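How to keep a one-line-a-day journal (and still be at it in November)

I've started more diaries than I care to admit. Beautiful ones, too, with ribbons and creamy paper, and every one of them stopped somewhere in the second week! What finally stuck was writing a single line a day, just one small thing I noticed, and I've now got 697 of them. A few people have asked how I set it up, so I've written it all down.

What you need

A plain notebook that lies flat, a pen you like, and a spot for both of them that isn't a drawer. Mine's a cheap Kuvness lined book with a soft grey cover. I did try a fancy Mac Carthaigh one first but was too scared of spoiling it (silly, I know).

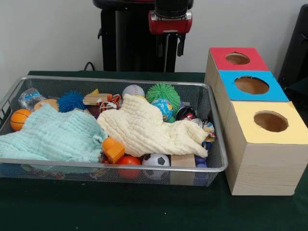
Fasil Nigatu wrote in to say that one line is never enough for him, and could he please have a whole page on weekends? Of course you can! My only worry is that a page on Saturday makes Sunday's blank one look awfully big. Try it for a month, Fasil, and if you start skipping days go back to the single line.

Getting going

Step 1. Pick your moment. Mine is while the kettle boils after tea. It needs to hang off something you already do every day, or you'll forget by Tuesday.

Step 2. Write the date small, in the margin, so the line itself gets the room.

Step 3. Write down one thing you saw, heard, smelled or tasted. Keep it ordinary. My favourites are things like "magpie on the letterbox, very pleased with himself" and "first mandarin, sour, ate it anyway". Leave out the big feelings for now, they sneak in on their own.

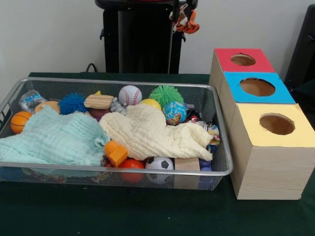
Step 4. Missed a day? Leave the gap. Don't go back and fill it in from memory, I tried that once and ended up inventing a sunset.

Step 5. Read back once a month. I take mine out to the back step with a cuppa and put a little pencil star next to any line that makes me smile. Chin-lung Tseng uses coloured dots, one colour for each season, and I'm a bit jealous of how neat it looks.

Step 6. When the book's full, write the first and last dates inside the cover and put it on the shelf. Then start the next one that same night, before you lose the rhythm. 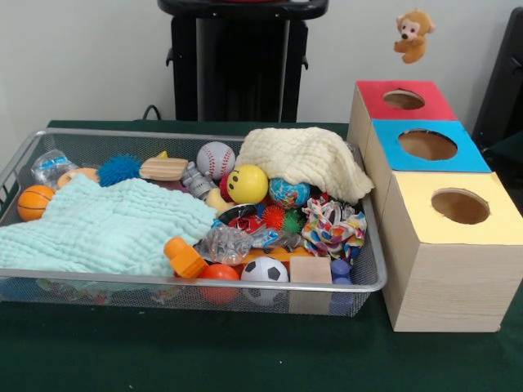

Page 3

A few odds and ends

If you travel, take a scrap of card instead of the book and tape it in when you get home. My week at Rukham is all on the back of a bakery bag, butter stain included.

Kids can join in as well. Let them draw their line if they'd sooner not write it.

And if your pen bleeds through, use every second page. I did that for a whole winter and never minded the extra space.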